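Gatby Street Hall - Kitchen and Dining Walkthrough
Home > Building > Inspections > Kitchen

Date: 27th September
Inspector: Halima Ugwu
Last full check: February
Status: open items, see comments

ENTRY AND HALLWAY
Front door closer - OK
Exit sign lit - OK
Mat flat, no curled edge - NO. Left corner lifts. Tape it for now, new mat on order from Brovano.
Hall light - OK, cover still cracked from February, not urgent

FIRE
Extinguisher by back door, tag in date - OK
Fire blanket on hook - NO. Found it in the drawer with the dish towels. Put back. Please leave it there.
Smoke alarm, kitchen - OK, tested
Smoke alarm, dining room - chirping. Battery changed on the spot
Exit path clear - NO. 6 folding chairs leaned on the back door. Moved them myself. This was on the last sheet too.

ELECTRICAL
Outlets near sink trip on test - right one yes, left one slow. Want Adeleke to look at it before the fall supper
Cords - coffee urn cord has a nick near the plug. Tagged, do not use
Space heater - 1000 watt one is fine, the older one is gone, good
Panel door closes - OK
Panel labels - half of them rubbed off, cant read. Redo

COLD STORAGE
Fridge thermometer present - OK
Freezer seal - torn at bottom, ice building up. Zoltow quoted 320 for the seal and labor. Seems high, get another price
Open food dated - mostly. One tub of something no date, tossed
Raw meat on bottom shelf - OK

SINKS AND CLEANING
Hot water at hand sink - OK, slow to come
Soap and paper towels - soap OK, towels out
Bleach away from food - NO. Was next to the flour. Moved to the mop closet
Mop bucket emptied - OK
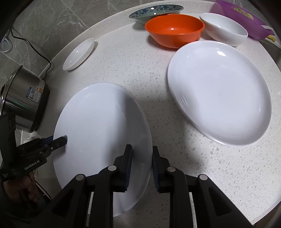
SERVING WARE AND COUNTERS
Platters, chips or cracks - run a finger around every rim, anything rough goes out. Don't save it "for crackers"
Big platters stored flat, low shelf - NO. Stacked over head height again. 10 to a stack is too many, somebody is going to drop one
Counter wiped down and sanitized - OK
Glassware - two chipped, binned
Knives in block - OK, one loose handle, pulled

FLOORS
Dry, no grease - OK by stove
Loose tile by dishwasher - still loose. Needs grout, not more glue
Floor drain cover - screw missing

FIRST AID
Kit on wall - OK
Burn gel - expired, reorder
Bandages - low
Phone list posted - old one, has the wrong number for Adeleke. Reprint

FOLLOW UP
Outlet and urn cord first. Then exit path, then the tile. Freezer seal can wait for the second price. I'll recheck the door and the alarm batery next time I'm in.
H. Ugwu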